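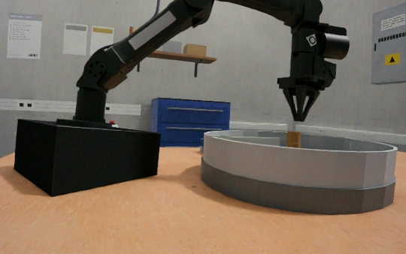 My job at Linura was to decide whether the arm could do a chore. The brochure said it could do 71 of them. My contract said I would test 3, in July, in whatever order the building allowed, and then write a paragraph.

I started with putting things away, because it was the chore I was worst at myself. You have a bin. You have a small wooden thing. The small wooden thing is in the bin and you would like it to be somewhere else, or the other way around. My mother did this for four children with one hand while holding the phone in the other, and she was never once described as a platform.

The arm was called a Vatero and it cost more than my car, my previous car, and the car I have my eye on. It moved beautifully. It swung out over the bin like a waiter with a covered dish, lowered itself, and stopped to think.

"What's it doing?" I asked the technician.

"Planning."

"Planning what?"

"The grasp."

I went and got coffee. The machine on the second floor takes a dollar and gives you soup one time in five, and I have never heard it called intelligent, though it has certainly outwitted me. When I got back the technician was eating a sandwich and the arm was still making up its mind.

The technician told me to be patient. There had been 1,130 attempts before I arrived, she said, and the later ones were a lot better than the early ones. I asked what the early ones were like. She looked over at the wall for a while and said that Zevgate, who wrote the software, preferred the word "exploratory."

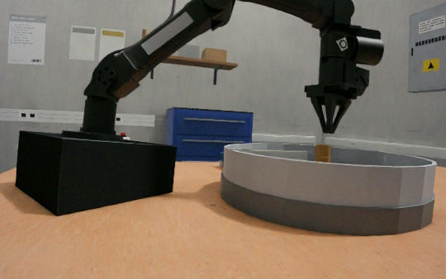 We did 37 runs before lunch. My form had a box for success and a box for failure, and by midmorning I had drawn a third box in pencil and labeled it "sort of." Sort of was for when it picked the thing up and put it back down in the same spot. Sort of was also for when it picked up the thing, carried it a little way, and seemed to forget why it had come in, as I do in my own kitchen most evenings.

"Could it do laundry?" I asked.

"Whose laundry?"

"Anyone's."

"Is it folded already?"

I wrote that down.

Around two o'clock the man from Kowalchuk came by. Kowalchuk was the buyer. They packed plumbing parts and wanted to know how soon they could stop asking people to do it. He stood with his arms crossed through one complete run, a good one, a clean lift from start to finish, and I saw the technician stop chewing.

"Huh," he said. "And then what does it do?"

"Then it does it again," said the technician.

He nodded. He said his brother-in-law was like that. He asked where the bathroom was and whether we validated parking.

I filled in my paragraph at my desk. I wrote that the arm could put things away, given time and a fairly small number of things. I wrote that it had not complained. Then I went home, where the breakfast dishes were exactly where I had left them, and stood over the sink for a minute, planning.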